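Chapter 4
The Room Always Votes

Wilma Groen once spent 804 euros on speaker cable and put the speakers behind a sofa. She reported a warmer sound. It was indeed warmer, in the way that a voice is warmer through a blanket.

This chapter deals with the part of a hi-fi system that comes in no box and earns no reviews. Below 300 Hz or so, most living rooms have more say over what you hear than the amplifier does. Sound bounces between parallel walls, certain notes pile up, others go missing, and the owner blames the turntable. 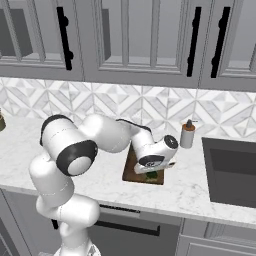

Figure 4.1 A white robotic arm over a marble countertop with a cutting board (computer rendering).

We begin with standing waves, using the listening room at Dutiston as our running case. Its loudest trouble spot sits at 82 Hz, where a bass guitar turns into a weather event. Section 4.2 moves on to early reflections and the modest powers of a thick rug. Section 4.3 covers speaker placement, including the Coppens method, which calls for a tape measure, a patient spouse and most of an evening.

You will need the decibel scale from Chapter 2. If you skipped it, go back now. The exercises assume you didn't.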